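From: Fouzia Khokhar
To: ulstead-allotments list
Subject: Re: [ulstead] Water butts, the rota, and the September meeting

Usmani wrote:
> Can I ask again whether anyone has read the meter at the Clendulden
> end? The bill says 2,553 litres for the month, and I find that hard
> to square with the weather we've had. I also think we should stop
> filling butts from the mains altogether. If people want a full butt
> they can wait for rain like everybody's grandfather did.

I read it at half past seven this morning, in my slippers. The bill is right. I was hoping for a scandal and got a dial.

On the butts, I'm half with you. My grandfather had a tap and used it without shame, but I take the point. What I'd say is that a full butt from the mains is the same water whether it goes in the butt first or straight on the beans, so banning one and allowing the other only makes us all stand there longer holding a hose. If we want to use less, we want to water less. Mulch, evenings, and fewer courgettes. I've given away 40 courgettes since July and I'm now crossing the road to avoid the people I gave them to.

The hose on the lower path still drips at the join. I have put tape on it. There was already tape on it. At some point we'll be watering with a length of tape that has a bit of hose in it. Vidberg has offered a proper brass connector out of his shed if someone will come and find it, and having seen the shed I suggest going in pairs.

Now, onions. Three people have asked me off-list how long mine dry before I plait them, so I'm answering here once. They come up when the tops flop over, they lie on the ground for a few days if it's fine, then they go on racks in the greenhouse until the necks feel papery. It takes as long as it takes. Mine took most of August last year, and the year before that I got bored and plaited them early and had black mush by Christmas. Red ones keep worse than brown. Don't wash them.
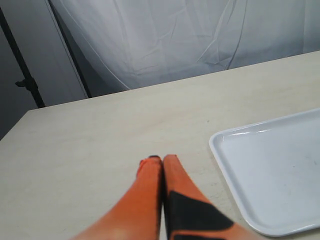
Orange fingers, pale beige tabletop.

Back to the rota. It was agreed in spring that each plot does one turn at the main gate and one at the compost bays. So far the gate has been done by everyone and the bays have been done by me and a man I think was lost. If your name is on the sheet for the bays, please go to the bays. The fork is in the usual place. If you've got bindweed, take it home and put it in your own bin, and if you tell me it was only a little bit of root I shall come and plant it in your lawn.

Money: we have 800 pounds in hand before the water bill. I would like to spend some of it on a second standpipe at the top end, where it's a long way to carry two cans and the path is all lumps. Before anyone writes in, yes, I know I've just said we should water less. I would like to water less nearer my plot.

The meeting is in September in the back room at Ulstead as usual, date to follow once I've had an answer about the room. Seven o'clock for a prompt start at twenty past. Bring your own mug. There will be chutney, and you can guess what's in it.

Fouzia
Plot 40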